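The Arm Reaches for the Goods, the Packer Keeps the Blame
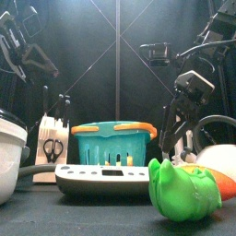
Two-arm cell at Rulline, with mixed household goods on the table.

Since November the Nurnari line has sent its mixed orders to cells like this one. Katia Sala used to pack them by hand. Her job title is unchanged, but she now clears faults for four cells and signs for every carton.

Management counts 710 orders a shift. It does not count the 43 stops she resolved to get there. Judging how a knife block sits beside a kettle is skilled work, and it is still hers. The pay grade should be rewritten to say so before a fifth cell is installed.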